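5.3 Loading the refrigerator from the worktable

This section applies to the upright refrigerators supplied to residents' kitchens at Sarnholm and Dosedero. Please complete section 5.2 (Levelling and first switch-on) before proceeding.

1. Leave the refrigerator switched on and empty for 11 hours before any food is placed inside.

2. Stand the worktable beside the refrigerator with its back edge to the wall. Leave a gap of at least 50 mm between the end of the table and the side of the cabinet.

3. Wipe the tabletop with a damp cloth and dry it. Light scuff marks do not affect use. Do not apply scouring powder.

4. Place one empty basket on the tabletop, within easy reach of the refrigerator door.

5. Sort the delivery by shelf and fill the basket with the items for one shelf only. Heavy jars and bottles go in first.

6. Carry the basket by both handles — never by one — and unload it at the shelf. Close the door between loads.

7. Return the empty basket to the tabletop and repeat steps 5 and 6 for the remaining shelves.

Caution: Do not push cloths, packaging or trays into the gap between the table and the refrigerator. Air must be able to move freely along the side of the cabinet.

Note: Baskets with open sides are not suitable for loose berries, grains or anything liable to leak. Use a lidded tub.

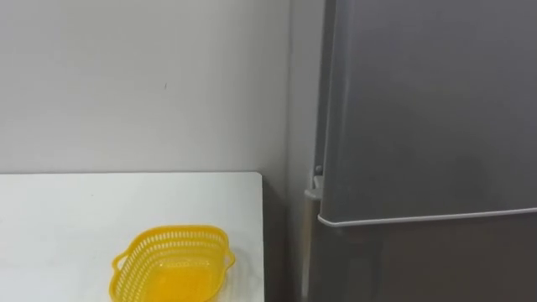

Figure 11. Yellow basket on the worktable beside the refrigerator.

8. At the end of loading, wash the basket in warm soapy water and leave it upside down to drain.

Replacement baskets may be ordered from Kandasamy Kitchen Supply, quoting part 340. Questions concerning this section should be addressed to Malathi Rai, Household Services.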